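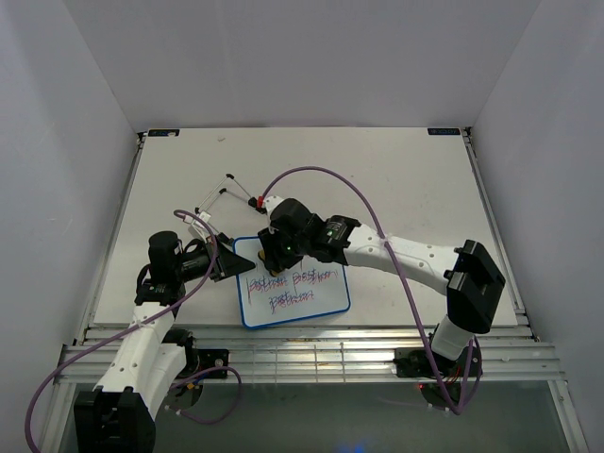 The small board with red and blue marker on it, faint smudges below the writing.

Sotholm Small Whiteboard, Blue Border
Reviewed by Ingvild Bråten, 23/11/2021

I bought a pack of 3 of these in June to replace the paper notes I kept losing. They are small rectangles with rounded corners and a blue edge, light enough to pick up with one hand and prop against a monitor.

Writing on them is fine. Red and blue both show up well from across a desk. If you write over the same words several times in both colors it gets hard to read, but that would happen on any board this size. Two lines of fairly large handwriting take up the top half, so plan on short notes.

Erasing is the weak point. A dry cloth takes off most of the ink and leaves a faint haze. Fresh marker comes off better than marker left overnight. A damp cloth gets rid of nearly all of it, then you have to dry the board before you write again. My older Plirnora board wiped cleaner, though it was heavier and the corners were sharp.

The border has stayed on after daily use and one drop onto a hard floor. No pens or eraser are included. The listing says up to 6 months before the surface starts to stain, and mine are close to that now with no permanent marks.

I would buy them again for labels and quick reminders. For anything longer, get the next size up.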